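Dec 17, 2024
Bedroom set, notebook 2, bed making

Arrived meaning to write up the hospital-corner procedure and found that our bed has a fitted sheet, which has elastic and no corners to speak of. Crossed out a page. The procedure for a fitted sheet is to pull it flat, then pull it flat again from the other side, where it has meanwhile stopped being flat.

Inventory of soft goods on the bed this morning: a pink blanket with cartoon bears on it, the long bolster in its loud case, and pillows in several shades that the Limby catalog would call a family. I would call them brown, and less brown. The tall gray headboard is staying, having defeated everyone who tried to carry it down the stairs in August.
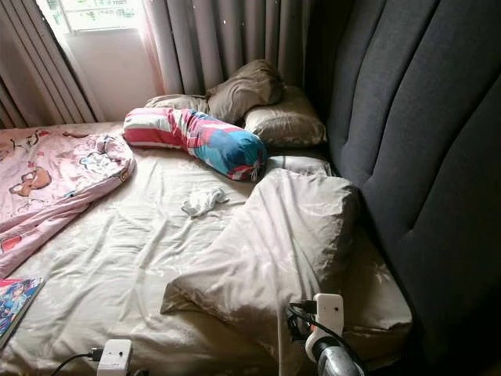 Bed before making. Blanket bunched on the left, small white cloth on the sheet.

Order of work, as agreed on the whiteboard and then argued about at lunch:

Clear the sheet of small stuff first. Anything left under a blanket becomes a lump, and the lump gets blamed on the blanket.
Pillows and bolster off, onto the chair in the hall.
Sheet smoothed from the head of the bed to the foot.
Blanket opened out, bears right way up.
Pillows back, flat ones first. Bolster last, in front.

The argument was over the bolster. One party holds that it belongs straight across the bed. The other party (me) holds that it will be diagonal again in a minute whatever we do, and that a procedure should not contain lies. Left it as "in front" and moved on.

Sheet notes. The fabric has a bit of shine to it and shows every crease near the window. By the time you have chased one out at the headboard side it has come up again in the middle with a friend. I have started grading sheets by what I can see from the door, which has done wonders for our results. The Janodside checklist asks for "no visible wrinkles," a phrase written by a person with a steam iron.
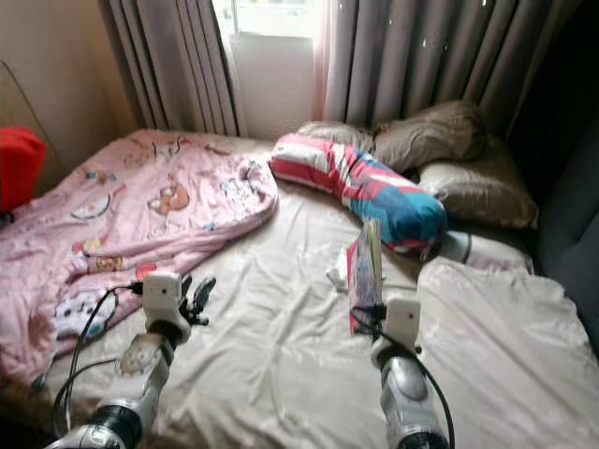
I also want it on record that the blanket is a bad shape for folding into thirds. Halves work. Halves and then halves again work better, and you get a bear face on top, so there is no doubt about which way is up when it comes out of the cupboard. Proposing this as the house standard. Expecting a memo.

Curtains: leave them alone until the bed is finished. Opening them wider gives more light on the sheet, and more light on the sheet gives more wrinkles. See grading system, above.

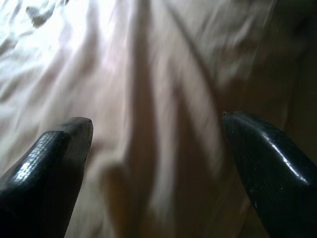 Crumpled cloth at close range.

Laundry. The Brononden detergent claims to be good for 1,000 washes, presumably of something very small. Spare sheet is in the Czerwiński bag on shelf 2, along with the receipt for 1,723, which still needs to go to accounts with an explanation of why bedding costs that much. Draft explanation: it was a lot of bedding.

To do:
Second bolster case, any color that is quieter.
Label the shelf.
Ask whether "made" can be defined as "blanket on, pillows at the correct end."
Return the hall chair before it gets missed.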